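Imprimir | Enviar por correo

3.2. Puesta a punto y mantenimiento de la pinza

La celda Mahuika trabaja sobre una carcasa de ordenador abierta, apoyada en una mesa de madera clara. Los eslabones de la pinza van unidos con tornillos de hexágono interior, y su apriete se revisa cada 500 ciclos, siempre con el brazo en reposo. La holgura admitida en la punta de los dedos es de 2 décimas de milímetro.

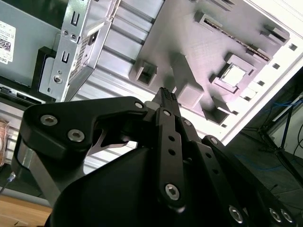
Figura 1a. Pinza con la punta del dedo orientada hacia el interior de la carcasa.

Tras cada revisión se repite la calibración de muñeca con la rutina Lendine – 10 aproximaciones a baja velocidad – y se comprueba que la pieza asida conserva su orientación respecto a la bandeja. Si la desviación persiste, se sustituyen las puntas y se deja la pinza 30 minutos en movimiento libre antes de volver a medir.
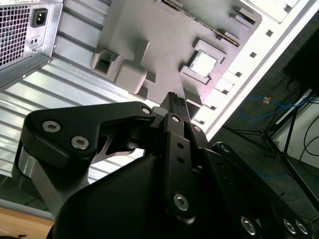 Figura 1b. Componente gris oscuro y dentado sujeto entre las puntas, frente a la bandeja gris.

Los valores de apriete y de calibración se anotan en el registro de la celda. Las puntas retiradas se guardan para medir su desgaste.

Categoría: Robótica y automatización > Mantenimiento de celdas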